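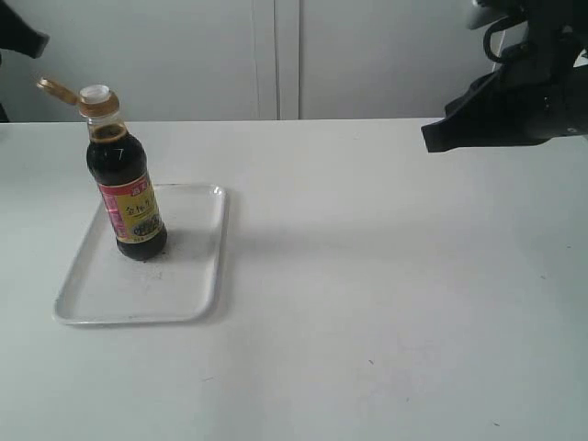

Trilovau Pantry Substitutions

Version 2

Summary

Trilovau Pantry Substitutions is a collection of written advice on replacing one cooking ingredient with another. Each record names an ingredient called for in a recipe, an ingredient proposed in its place, the kind of dish in which the change is suggested, and any adjustment the cook is told to make. The records were gathered from community cookbooks, household leaflets, and handwritten recipe cards held in the Citero collection.

The collection is intended for people who study home cooking, food writing, and the language of instructions. It may also be of use to editors who prepare recipes for readers in a different region from the one where the recipe was written. It has no standing as nutritional or medical guidance, and users should read the section on allergens before building anything that will be shown to the public.

Contents of the package

records.csv — the main table, one substitution per row
sources.csv — one row per source document, with its type, language, and region
ingredients.csv — the controlled list of ingredient names and their variants
units.csv — household measures and the form in which they appear in the sources
notes.txt — remarks by the editors on difficult readings
CHANGES.txt — differences between this version and the first
LICENSE.txt — terms of use

All files are encoded in UTF-8. Fields are separated by commas, and text fields are enclosed in double quotation marks. Line breaks inside a transcribed passage are kept as a single vertical bar so that each record stays on one line.

Fields in records.csv

record_id: a permanent identifier. Identifiers are never reused, including when a record is withdrawn.
source_id: the matching row in sources.csv.
original: the ingredient called for, using the form in ingredients.csv.
substitute: the ingredient proposed in its place, using the same list.
dish_type: a broad class such as soup, bread, sauce, preserve, or baked dessert. The field is empty when the source gives no context.
amount_rule: the relation between the amounts. Values are same, less, more, or see_text.
adjustment: free text, for example "leave out the salt" or "add at the end of cooking."
direction: whether the source offers the change one way only or says that either ingredient may stand in for the other.
passage: the transcribed wording of the source.
confidence: high, medium, or low, as set by the editors.

The direction field deserves attention. A leaflet that recommends honey in place of sugar says nothing on whether sugar may be used in place of honey. Records should be treated as one-way unless the field states otherwise. Several users of the first version reversed the pairs to enlarge their training sets, and the resulting advice was often poor.

How the records were made

Transcription was carried out from page scans. Each source was read by 2 transcribers working separately, and differences between their readings were settled by an editor. Spelling was kept as found in the passage field. Abbreviations were expanded only in the structured fields.

After transcription, the editors marked every passage in which one ingredient was offered in place of another. The wording varies a great deal. Some authors write "if you have no butter, lard will do." Others give a pair of ingredients joined by "or," which may signal a true substitution or may be a matter of taste. Passages of the second kind were included only when other wording in the same recipe made the intention clear. Those left out are listed by page in notes.txt.

Ingredient names were then matched to the controlled list. Regional names were the main difficulty. A single word can refer to different products in different places, and a product can change over time while its name stays the same. Where a source supplied too little information to decide, the broader term was used and the confidence was set to low.

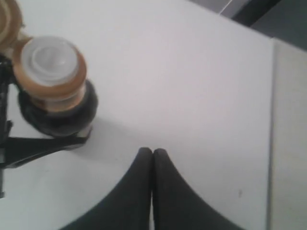
Container with a translucent ridged cap, seen nearly from above.

Liquid ingredients

Liquids make up a large share of the records and are described with the least precision. Older sources call for "a splash," "a wineglass," or "enough to moisten," and many assume that the cook already knows how strong the product is. Vinegar is the clearest case. A substitution that names vinegar alone could refer to several products of differing strength, and the editors have not tried to guess which one was meant.

The file units.csv records the wording of each measure and the sources in which it appears. It does not supply a metric value unless the source itself gives one. Users who need numerical amounts should add their own conversions and should document them, as a cup or a spoonful may not be the same from one region to the next.

Salty and fermented seasonings

The group of salty and fermented seasonings was revised for this version. In the first version, soy sauce, fish sauce, yeast extract, and bottled table sauces were all placed under one heading. The heading was too broad. It led to records that seemed to say any of these products could replace any other, although the passages themselves were far more careful.

The group has now been divided. Soy sauce has its own entry in ingredients.csv, with separate variants for light and dark types where the source makes the distinction. Many sources do not, and in those cases the plain entry is used. A

 reader comparing the two versions will therefore find that some pairs have disappeared and that others have become more specific.
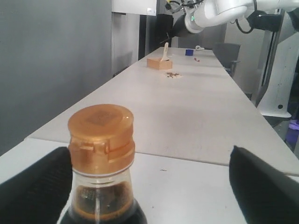
The adjustment field is especially important for this group. Most passages that replace salt with a salty liquid also ask the cook to hold back other seasoning, to reduce the water in the dish, or to expect a darker color. A system that shows the pair without the adjustment will be giving only part of the advice. We ask that the two be kept together wherever records are displayed.

A smaller set of passages goes the other way and proposes salt, broth, or browned onion where a fermented seasoning is not available. The authors of these passages often admit that the result will be different. Such remarks have been kept in full, and a search of the passage field for words such as "plain" or "not the same" will bring up a good number of them.

Sources and coverage

The printed sources come mainly from the Citero collection, with additional leaflets supplied by the Moges household archive. The recipe cards were lent for scanning by families in the district and were returned afterward. Cards carrying private remarks were reviewed, and names, addresses, and family news were removed from the transcription. The removed text is marked with empty square brackets.

Coverage is uneven. Baking is heavily represented, partly because home bakers tended to write their recipes down. Everyday dishes cooked from memory are scarce. Sources written during periods of shortage contain many more substitutions than others, and their advice reflects what could be bought at the time. A high count for a given pair should not be read as evidence that cooks preferred it.

Nearly all sources are in English. A few community cookbooks include recipes in other languages with a translation on the facing page. For these, the English text was transcribed and the presence of the other language was noted in sources.csv.

Allergens and safety

No record has been tested in a kitchen by the project. The collection reports what people wrote, and some of what they wrote is unsafe by present standards. Advice on preserving food at home is of particular concern. Replacing an acid, changing the amount of salt, or using a different sweetener in a preserve may allow harmful growth. Records with the dish type "preserve" must not be presented to the public as instructions.

The table carries no allergen labels. Nuts, milk, eggs, wheat, soy, fish, and shellfish all appear as substitutes, at times in place of ingredients that contain none of them. Any public service built on the collection needs its own allergen check, prepared by someone qualified to do so.

Known problems

Some recipe cards were faded, and readings of small fractions are uncertain. These carry a confidence of low.

The controlled list contains 25 ingredient names that appear in the sources but could not be identified. They are kept under the heading "unresolved," and suggestions are welcome.

Dish types were assigned by hand and are not fully consistent between soups and stews. A later version may join the two classes.

A few community cookbooks copied freely from one another. Exact repeats have been linked in sources.csv, but reworded copies are likely to remain — particularly among the cake recipes.

Recommended use

For statistical work, we suggest counting sources instead of records. A single leaflet may repeat the same advice under many recipes. For language work, the passage field should be used as it stands, with the old spelling preserved. When dividing the collection for training and evaluation, keep all records from one source in the same part.

Maintenance

The collection is maintained by the Trilovau project and hosted on the Flurora repository. Corrections are reviewed each March and are entered in CHANGES.txt with the affected identifiers. A report of an error should give the record_id, the field concerned, and the proposed reading. Requests from families who wish to have a card withdrawn are handled as they arrive and do not wait for the yearly review.

Terms of use

The structured fields may be reused for any purpose with credit to the project. Transcribed passages may be reused for research and teaching. Page scans are not part of the package, and requests to consult them should be sent to the archive that holds the original.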